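시연 모으는 날들, 거실 세트 갤러리

안녕하세요! 연말이라 블로그가 조용했는데 밀린 걸 한꺼번에 올려 봅니다. 요즘 저는 Troltano라는 프로젝트에서 로봇 학습용 시연 데이터를 모으고 있어요. 로봇 팔을 직접 조종하는 방식 말고, 사람이 손에 그리퍼를 쥐고 집안일을 하면 그 움직임을 기록하는 방식입니다. 올해 목표가 시연 1,000개였는데 아직 다 못 채웠고요(네, 압니다...), 남은 건 12월 마지막 주에 몰아서 하게 생겼어요.

전에 올린 글에 댓글로 제일 많이 물어보신 게 "그래서 하루 종일 뭘 하는 거예요?"였어요. 말로 하면 긴데 대충 이래요. 물건을 놓고, 자세를 잡고, 녹화를 켜고, 집고 옮기고 내려놓고, 녹화를 끄고, 다시 원래대로 놓고. 한 번은 금방인데 이걸 계속 반복하니까 저녁쯤 되면 손아귀가 얼얼합니다 ㅎㅎ 집에 와서 젓가락질하는데 손가락 두 개만 쓰려고 하는 저를 발견했어요.

거실 세트는 Belleo 작업실 안에 꾸며 놓은 공간이에요. 소파도 있고 탁자도 있고 웬만한 집보다 살림이 많아서 저는 여기가 제일 좋아요. 주방 세트는 조명이 세서 오래 있으면 눈이 피곤하거든요.

양손에 하나씩

그리퍼 두 개를 쥐고 바닥을 내려다본 순간이에요. 손잡이 위에 달린 하얀 큐브의 검은 네모 무늬가 마커인데, 위치를 잡을 때 이 무늬를 봅니다. 그래서 소매로 큐브를 가리면 그 시연은 다시 해야 해요. 앞쪽에 쪼그려 앉은 분도 큐브 달린 작은 장치를 잡고 있고, 대리석 무늬 타일 위로는 멀티탭이랑 검은 선들이 지나가요. 저는 소파에 깔린 흑백 줄무늬 담요가 은근히 마음에 듭니다. 하나 사고 싶어요.

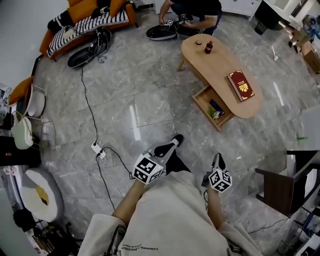

시작 전에 하는 일

사진은 한 장뿐이지만 작업 얘기는 조금 더 적어 둘게요. 처음 오시는 분들이 늘 헷갈려하는 부분이라서요.

녹화 전에는 마커부터 확인합니다. 양손을 앞으로 들고 손목을 천천히 돌려 보면서 화면에서 인식이 끊기지 않는지 보는 건데, 처음엔 다들 너무 빨리 돌려요. 저도 그랬고요! 선도 미리 정리해 둡니다. 일어나다가 발에 걸리면 사람도 놀라고 기록도 튀어요.

바닥이 반짝거리는 곳에서는 앉는 방향을 한 번씩 바꿔 보는 것도 추천해요. 저는 조명이 덜 비치는 쪽을 찾느라 첫 주에 엉덩이로 거실을 한 바퀴 돌았습니다.

망한 시연 이야기

하루에 제일 많이 모은 기록은 174개예요. 그런데 그날 걸 나중에 돌려 보니 18개를 버려야 했어요. 그중 제일 아까운 건 물건을 아주 예쁘게 집어 놓고 제가 "오!" 하면서 손을 번쩍 든 거... 기쁨의 동작까지 가르칠 필요는 없잖아요 ㅋㅋ

반대로 일부러 남기는 실수도 있어요. 한 번 놓쳤다가 다시 집는 장면은 저희 팀에서는 따로 표시해서 보관합니다. 깔끔한 성공만 모아 두면 살짝 어긋났을 때 어떻게 해야 하는지 보여 줄 예시가 없더라고요. 파일 이름 뒤에 붙이는 표시를 두 번이나 바꾸는 바람에 초반 기록은 찾기가 좀 괴로워요. 이건 연초에 꼭 고칠 거예요.

기록 정리는 Dornix라고 부르는 저희 내부 도구로 해요. 구간을 자르고 짧은 설명을 붙이는데, "집는다"랑 "들어 올린다"를 언제 나눌지를 두고 아직도 의견이 갈려요. 저는 물건이 바닥에서 떨어지는 순간부터 들어 올린다로 칩니다.

다음엔 옷 개기를 시작해요. 미리 수건으로 연습해 봤는데 모서리 맞추기가 제일 어려웠어요. 궁금한 동작 있으면 댓글로 남겨 주세요, 되는 건 해 볼게요!

2018년 12월 26일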